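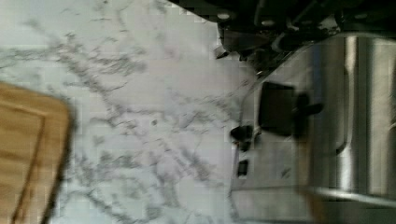 Informe de avance a la dirección del programa Navar: normas de trabajo en cocina

Estimada Margit Ljungberg:

Le escribo con mucho gusto, y con algo más de detalle del que quizá esperaba, porque en febrero hemos avanzado bastante con el manual de buenas prácticas para manipulación doméstica. De los 500 episodios previstos para el periodo hemos revisado ya 441 con la nueva pauta, y el equipo de Prutarstead se ha portado de maravilla (¡con la paciencia que pide esto!).

La norma que más conversación nos ha dado es la de los aparatos con palanca o botones, como la tostadora. El borrador pide aproximación lenta, fuerza limitada en los dedos y una persona junto a la parada de emergencia durante todo el episodio.

También hemos reescrito el apartado sobre la encimera. Queríamos que sirviera para una cocina de verdad, con su tabla de cortar, sus tazas, su bloque de cuchillos y su plato de fruta,

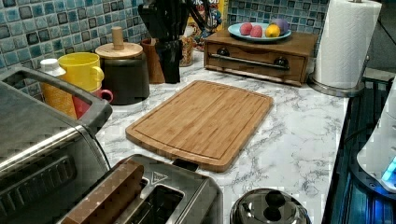
y por eso la regla ya no exige despejarlo todo: pide anotar qué objetos quedan al alcance del brazo y marcar los cuchillos como zona prohibida antes de empezar.

Quedan 2 puntos abiertos, el vidrio y los líquidos, que Bendik Dalen está redactando con los compañeros de Purnia. Le enviaremos ese texto en cuanto lo tengamos, y agradeceríamos mucho sus comentarios.

Un saludo muy cordial,
El equipo de Matubbar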